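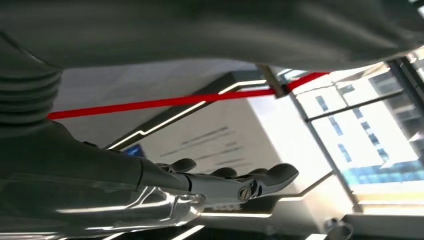

添付1:蛇腹カバーと銀色のハウジング

件名:Florkari 取引先マスタのCSV取込が途中で停止する
状態:解決済み
優先度:中
起票:Charoen Ongart(Kaewmanee 経理)
担当:Lyle Ostrowski(Trosach サポート窓口)

■現象
取引先マスタをCSVで一括取込すると、1089行目で処理が止まる。ファイルは全部で2000行、ヘッダー行を含む。画面には「エラー146 項目数が一致しません」とだけ出て、どの項目かは表示されない。1088行目までは登録されている。
7月の締め処理の前に登録を終えたい。

■環境
Florkari デスクトップ版、管理者権限のアカウント
CSVの文字コードはUTF-8(BOMなし)、区切りはカンマ
旧システムGrinbyから出力したファイルをそのまま使用

■対応履歴

9:40 Ostrowski
ご連絡ありがとうございます。次の点を教えてください。
・1089行目を表計算ソフトではなくテキストエディタで開いたときの内容
・取込画面の「引用符の扱い」の設定
・同じファイルを再度取り込んだ場合に、止まる行が変わるかどうか

10:25 Ongart
再取込でも同じ行で止まります。登録済みの分は「重複」と出てスキップされました。引用符の扱いは「自動」です。テキストエディタで見ると、備考欄が途中で改行されていて、住所の後ろが次の行に続いています。

10:50 Ostrowski
備考欄の中に改行があり、かつ引用符で囲まれていないため、一件のデータが二行に分かれたものとして読まれています。1089行目の項目数が足りなくなり、エラー146になります。Grinbyの出力画面に「文字列を引用符で囲む」という項目があるはずなので、オンにして出力し直してください。

11:30 Ongart
出力し直しました。1089行目は通りましたが、最後まで進んだあと、取引先コードの先頭のゼロが消えているものがあります。検索すると690件該当しました。請求書側のコードと合わなくなるので、このままでは使えません。

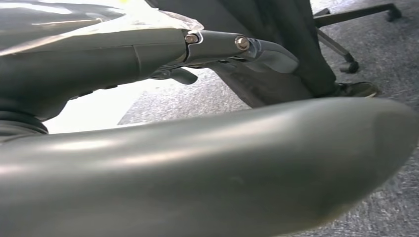 添付2:左端に黒い蛇腹

13:05 Ostrowski
出力後のファイルを表計算ソフトで開いて上書き保存していませんか。保存した時点でコードが数値として扱われ、先頭のゼロが落ちます。

13:20 Ongart
開いて保存しました。列幅を直しただけのつもりでした。

13:35 Ostrowski
手順を以下にまとめます。
1. 設定>データ管理>取込履歴から、本日の取込分を取り消す
2. Grinbyから再出力する(引用符オン)
3. ファイルは開かずにFlorkariの取込画面で指定する
4. 引用符の扱いを「あり」、取引先コードの型を「文字列」にする
5. プレビューで先頭のゼロが残っているか確認し、実行する

取り消しの前に、マスタのバックアップを取ってください。手で修正した取引先があると、取り消しで元に戻ります。
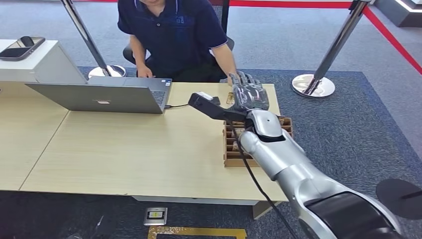
14:50 Ongart
手順どおりに進めて、最後まで取り込めました。先頭のゼロも残っています。手で直していた取引先が二件あったので、バックアップを見て入力し直しました。
一点だけ、備考欄の改行が請求書の印刷で空白になります。こちらは急ぎません。

15:10 Ostrowski
印刷時の空白は現在の仕様です。帳票設定の「備考の改行を反映」を有効にすると改行して印字されますが、枠の高さは変わらないため、四行目以降は印字されません。長い備考がある取引先だけ確認してください。
取込の件は解決として、本チケットを閉じます。エラー146の画面に該当する項目名が出ない点は、改善要望として別チケットで登録しました。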